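FOR IMMEDIATE RELEASE
Steder, 2nd January

Penry Robotics Club opens its spring season with a cable-sorting challenge, and we'd love you to come watch

Hi from the Penry Robotics Club! I'm the club's student press officer this year, so the job of writing to newspapers, radio stations and anybody's aunt with a mailing list falls to me. I've been in the club for two years and I still get excited typing the word "robot" in a subject line, so please bear with me.

The big news is that our club has been accepted into the Nandongate Student Manipulation Challenge, which takes place in April in the main hall at Nandongate. There are 36 teams this time, all from high schools and community programs, and we're the only one coming from Steder. We found out right before winter break and there was a lot of yelling in the hallway (sorry, chemistry).

If you've been to a school robotics event before, you probably picture wheeled machines bumping into each other and throwing balls into buckets. I love those, I started out in those! The Nandongate challenge is a quieter kind of thing. Every team brings one arm bolted to a table, and the arm has to tidy up. It gets a surface with stuff on it that a workshop might have at the end of a long day, and it has to pick each thing up and put it where it belongs without any human hands helping out. The run is timed, and the judges also take off points for dropping things or dragging them across the table.

Our team picked the soft materials category, which covers string, cloth, tape and wire. I argued against it at first. Blocks are easy. A block sits still, it has corners, and if you pick it up by the middle the rest of it comes along. Wire does whatever it wants. You close the gripper on one loop and three other loops come up with it, or you get hold of a loop and the end you needed slides under everything else. But the soft category is where the fun problems are, and I got outvoted, and now I'm the one who won't stop talking about it at dinner.

Our arm is called Grurkel. The name came out of a vote and I'm not going to defend it. Grurkel has a two-finger gripper and a little camera at the wrist, so the arm sees what the fingers are about to touch. We built the stand and the wiring in the fall, and since then almost all of our time has gone into practice runs. One of us drives the arm by remote control and does the job slowly and carefully, the computer records the whole thing, and later the software learns from those recordings and tries it without us. Every member takes a turn driving. Some of us are smooth and some of us (me) are jerky, and our programming lead keeps telling me that my runs are useful too.

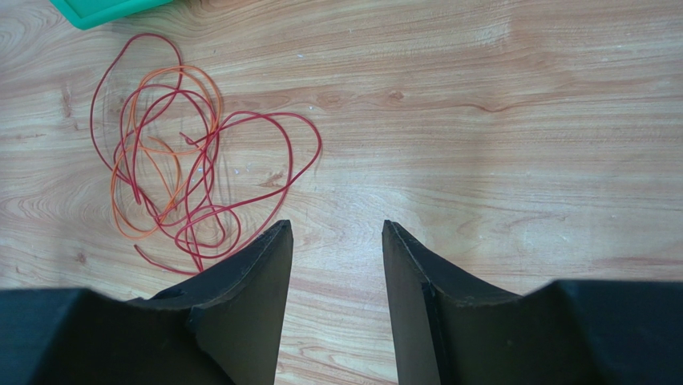

A good practice run with wire goes something like this. You bring the fingers down beside the tangle, you look for a stretch that isn't crossed by anything else, and you come in from the side with the gripper open just wide enough. Then you squeeze, lift a tiny bit, and wait. Waiting was the hardest part for me to learn. If you lift fast, the whole bundle swings and you've lost track of which loop is which. If you lift slowly, the loops settle and the camera gets a decent look at them before you start moving sideways.

We've recorded 119 practice runs so far with wire alone, and our goal is to have a much bigger pile of them by the time we leave for Nandongate. We mess up the wire by hand between runs so the arm never gets the same tangle over and over. That turns out to be a surprisingly popular job with younger brothers and sisters, who are very talented at making a mess and will do it for a granola bar.

Color has been a long conversation too. Our first software could tell a bright wire from the table pretty well, but put two wires in warm colors on top of each other and it started guessing. We spent most of one month on that problem. What helped was showing it lots of crossings, with one wire over the other and then the other way around, under the ceiling lights and also with the blinds open. It still gets confused when the shadows are strong. We have a list of fixes taped to the cabinet and that one is near the top, right under "somebody please label the chargers."

I also want to say something about the fingers, which our mechanical group would be upset if I left out. They've been trying different tip shapes since the fall. Wide tips hold on better but they scoop up everything in the neighborhood. Narrow tips can get in between loops, and the trade is that a thin wire can roll right out if you grab it slightly crooked. There's a shoebox of retired fingers on the shelf and I think it should go in a museum someday. The group would like me to add that they are taking suggestions – serious ones, please.

So what happens between now and April? We'll be practicing after school, and we're holding an open house in the Penry shop before we go. You can watch Grurkel work, you can ask us anything, and you can have a try at driving. It takes a minute to get the feel of it and then it's really hard to give the controller back. Kids are welcome as long as a grown-up comes with them. We'll have safety glasses in small sizes. The date will go up on the club's page and on the board by the front office as soon as the school confirms the room.

We're also looking for help with the trip. The club has to cover the van, the entry fee and a crate that can get an arm to Nandongate in one piece (last year's crate was two crates and a prayer). We're asking local businesses to sponsor us at 100 dollars each, and every sponsor gets their name on our team shirts and on the side of the crate. If money isn't your thing, we will happily take scrap wire, old extension cords with the plugs cut off, shoelaces, ribbon, yarn, and any tape you're not using. All of it goes right into practice. Please bag the wire separately from the yarn. We learned that one over a very long afternoon.

People ask me if you need to be good at math to join. I wasn't, particularly! I came in because a friend needed a ride home and I had to wait for the meeting to end, and somebody handed me a screwdriver. We have members who only write code, members who only build, and members who mostly sew, which has been great for the cloth part of the challenge because they know how fabric folds and the rest of us had no clue. New members can join any time before the end of the school year, and you'll be driving the arm in your first week.

Reporters and photographers are very welcome at practice. Just let us know ahead of time so we can sign you in at the front desk, and please wear closed-toe shoes. We can set you up with a student from any part of the team, and we're happy to run the arm as many times as you need. I can't promise it'll get the wire on the first try while you're filming. I can promise you'll hear cheering when it does.

About the Penry Robotics Club
We're an after-school club in Steder, open to every student at Penry. We build and program robots, we enter competitions when we can afford to, and we visit elementary schools in the spring with the machines that are safe to poke.

Press contact
Student press officer, Penry Robotics Club, Steder. Call the school's front office during school hours and ask for the robotics club, or leave a note in the club mailbox. I check it every day before first period.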